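Foren-Übersicht > Werkstatt & Technik > Robotik und Automatisierung
Thema: Tag der offenen Tür bei Halonen, wer war noch da?

kabelbinder_jo
Dienstag, 21:14
So, bin zurück und muss das gleich loswerden, solange ich es noch im Kopf habe.

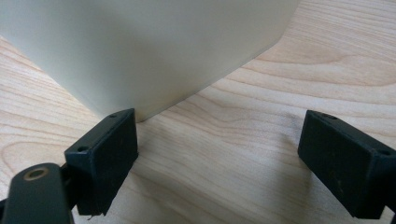

Also die Anreise war schon mal ein Abenteuer, 208 km hin und dann kein Parkplatz, aber egal! Halle 2 war die mit den Greifern, und da bin ich praktisch den ganzen Nachmittag hängen geblieben. Man durfte selber ran, mit so einem Handgreifer, und Sachen auf dem Tisch greifen und umstellen. Klingt nach Kinderkram, ist aber sauschwer. Ich hab mich beim ersten Mal derart blöd angestellt, dass die Dame neben mir gelacht hat (zu Recht). Danach gab es noch einen Vortrag von Aatos Väisänen über das Projekt Stustetti, auf Englisch, gut verständlich, ging 30 Minuten und hätte für mich doppelt so lang sein dürfen.

mutter_m8
Dienstag, 21:40
War auch da, vormittags. Fand es ehrlich gesagt dünn. Der Cevik-Arm hinten stand die ganze Zeit still, »gleich geht's weiter« hieß es dreimal, und dann war Mittagspause. Bei Trovex letztes Jahr lief wenigstens was.

kabelbinder_jo
Dienstag, 21:52
@mutter_m8 nachmittags lief der Arm! Der hat Becher sortiert, zwar im Schneckentempo, aber ohne einen umzuwerfen. Und Trovex war doch eine reine Verkaufsschau, da durfte man nichts anfassen. Da ist mir das hier zehnmal lieber.

Lötfee
Dienstag, 22:05
Was haben die denn für Backen drauf, Gummi oder blank? Ich kämpfe daheim gerade mit glatten Behältern mit runden Wänden, die drehen sich mir immer weg.

kabelbinder_jo
Dienstag, 22:11
Schwarze, breite Blöcke, matt. Welches Material, hab ich nicht gefragt, sorry. Aber der Tipp vom Standpersonal war: erst ganz weit aufmachen, dann tief ansetzen und langsam schließen. Bei mir wurde es damit deutlich besser.

mutter_m8
Dienstag, 22:19
Tief ansetzen hilft dir bei einem vollen Behälter aber gar nix, der kippt dir oben weg. Ich würde immer auf Schwerpunkthöhe gehen.

Lötfee
Dienstag, 22:26
Meine sind leer, ich probier's mal tief. Weiß jemand, was der Handgreifer kostet?

kabelbinder_jo
Dienstag, 22:30
Gefallen ist die Zahl 3.000 Euro, ob da die Software dabei ist, weiß ich nicht. Für daheim ist mir das zu viel, da bau ich lieber selber was. Im Juni machen sie nochmal auf, ich fahr dann wieder hin. Hätte noch einen Platz im Auto, falls jemand an der Strecke wohnt!

mutter_m8
Dienstag, 22:41
Wenn der Arm läuft, komm ich mit. Schick mal PN.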